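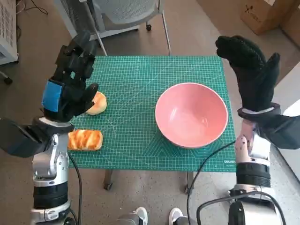
About Enow

Movie reviews, mostly. Some TV if it's short. Enow is a small review site out of Budthorpe, started by Zdzisław Krajewska on a laptop with a sticky spacebar and now put together by a handful of us in the evenings. Action, thrillers, heist pictures, creature features, the odd weepie. We see it, we write it, it goes up. Usually the same night, which explains the spelling.

Started as an email to friends. Friday-night stuff, what to see and what to skip, with a lot of capital letters. The list got to 50 people and somebody asked where the old ones were. There weren't any old ones, they were in the sent folder. So, a website. First version was one long page you scrolled forever. Second version is this one.

How we review

We pay for our own tickets. Mostly the Gallitz, two screens, good popcorn, terrible seats in row F. Sometimes we get sent a link ahead of time and when that happens it says so at the top of the review. Studios don't see anything before you do. If a publicist is mad at us we'll hear about it in the morning like everyone else.

Whoever saw it writes it. One person, one opinion. We don't average things out. If two of us disagree badly enough there's a second review underneath, and you can pick. The longest fight so far was over whether a car chase can go on too long. (Zdzisław says no. Everyone else says 22 minutes in a parking structure is a lot.)

No stars. We tried stars for a while and spent more time on the half star than on the review. Now every review ends with one of these:

Go tonight
Go, but matinee
Wait for it at home
Wait for it on a plane
No

That's the whole system. "Go tonight" is rare, please don't write in asking why your favorite only got a matinee.

Spoilers: none above the line. Below the line, everything. The line is very obvious, it's a line.

What we cover

New releases in the week they open, when we can get to them. Sequels, always, including the ones nobody asked for, and we watch the earlier ones again first so you get a fair comparision. Old stuff goes under Second Look. We've got a soft spot for nineties thrillers where somebody has a floppy disk and forty minutes to live. Expect a lot of those in March when the new releases dry up.

What we don't do: box office, casting rumors, who's dating who, trailers broken down shot by shot. Plenty of other places for that.

The site has 390 reviews on it as of the last count. Not all of them are good. The early ones especially, one is just a paragraph and the word "helicopter." We left them up. The search box works if you spell the title right. We're looking into that.

The Ruggiero List

People ask. It's our running list of the best fight scenes, named after the pizza place where we argued about it the first time. You can nominate but there are rules: has to be from a movie (no shows), has to be under ten minutes, you have to be able to tell who is hitting who. Shaky camera is allowed, within reason. The list gets redone once a year and a lot of feelings get hurt. Stairwell fights are currently over-represented, we know.

Who reads this

The newsletter goes to 2,000 of you now, still free. Comes out before the weekend, three or four short reviews plus one thing from the archive. Reply to it and a person gets the reply. Usually Zdzisław, usually late.

Write for us

Maybe! We take a few guest reviews. Send 2 samples, any length, one of something you loved and one you couldn't stand. Pasted into the email please, attachments get lost. We pay a little. It'll cover your ticket and a soda, large if you go to the early show. Don't send a plot summary with an opinion stapled on the end. We want to know what it was like sitting there.

Pitches for essays are fine too but keep the pitch short. If we haven't gotten back to you in a month, nudge us.

Corrections

We get stuff wrong. Wrong actor, wrong year, once the wrong movie (similar posters). Tell us and we'll fix it and put a note at the bottom with what changed. Opinions don't get corrected but you're welcome to yell.

Ads

A few, down the side, they keep the lights on. Nobody who buys an ad gets a review for it. If one starts playing sound let us know wich one and it's gone.

Enow uses cookies to remember your settings and count visits. By continuing to browse you agree to this. Accept | Manage settings

© Enow, Budthorpe. All rights reserved. | Contact | Back to top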